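Fabric bins for sorting recycling – anyone stuck with them?

arebane
Posts: 224
Our building wants bottles, plastic and cans kept separate now, and I've been going back and forth over what to use. The hard plastic tubs from Worden are sturdy but, oh my, they are ugly, and I have to look at them from the couch. Has anybody tried the soft kind?

Sandamali M
Posts: 96
We have, and I'm very fond of them! They do slump a bit, I'll admit, but they fold away when my sister's family comes to stay and we need the table back. Rinse everything first and let it drain overnight – that part matters more than the bin.

aled_ellis
Posts: 80
Have to disagree, Sandamali, with love. Fabric plus the last inch of a beer equals a smell you will remember. I went back to hard tubs in February and I'm much happier.

Sandamali M
Well, you didn't rinse, Aled! Anyway, for arebane, gray fabric with a darker lining, and a printed card in front of each one – Bottle, Plastic, Can. My kids ignored the cards for a week and then started correcting me.
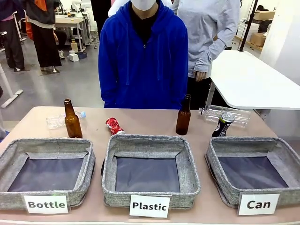 ryota_imai
Re: Fabric bins for sorting recycling
Nice and plain, I like it. I'd write "Glass" on the first card, though. My father would put every water bottle in the house in "Bottle" and feel very good about it.

arebane
Ha, mine too. I think I'll try the fabric and put a liner in the glass one to keep Aled happy.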